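Talks > Robotics evening > Speaker notes
14 shares | 2 comments

Tue 22 February. Comparing two hands on soft fruit. Notes for Elikem Abugri.

Start with the task. Lift a bunch of grapes, move it to a crate, put it down. Artificial fruit for all of it, so we could repeat the same lift without buying a new box every morning. Say this early or someone will ask.

We tried 2 hands on the same arms. I'll call them by our bench names, Flitora and Seo. Flitora has the softer fingertip covering. Seo closes faster. Each did 200 lifts in January, and we kept the closing force the same for both. 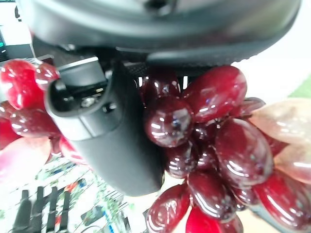 The wrist camera was the hardest part to get right. Once the fingers are in among the fruit, the view is mostly fruit, and the controller has very little to go on. We moved to using the head camera for the approach and the wrist camera only for the last 40 mm. Pause for the delay figures if people want them, otherwise move on.

Controller next. We ran the Mornness one on both hands. Thomas Carbone did the tuning and can take questions on it. The default settings were too stiff. The hand would push the bunch away before it closed. Lowering the stiffness at the wrist fixed most of that and cost us a bit of speed.

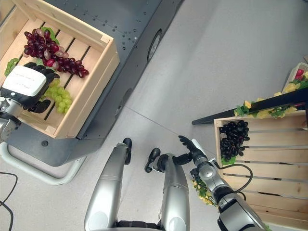
Crates of red and green grapes, with the arms reaching in.

Results. Flitora dropped fewer bunches. Seo dropped 59, mostly the long ones that swing when lifted. Don't make too much of this, as we only had the one set of fruit. Seo was better at letting go cleanly. Flitora's fingertips tend to stick, and the bunch comes back up with the hand.

Two arms or one? For big bunches we went to two, one hand high and one underneath. It is slower to plan, and the arms need to agree on who moves first. We let the upper hand lead.

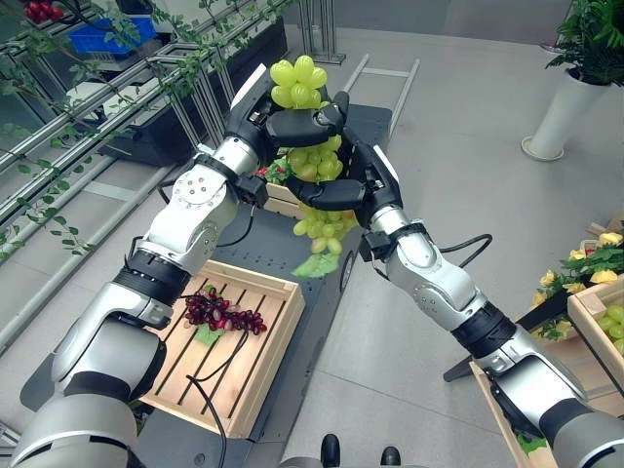
Would the same settings work on real grapes?
We don't know yet. Real fruit is softer and the stems bend differently, so we expect to lower the force again and repeat the whole set at Plondon.

Finish on the cables. They catch on the crates. Thomas wants them routed inside the arm, I want longer clips. Ask the room what they use.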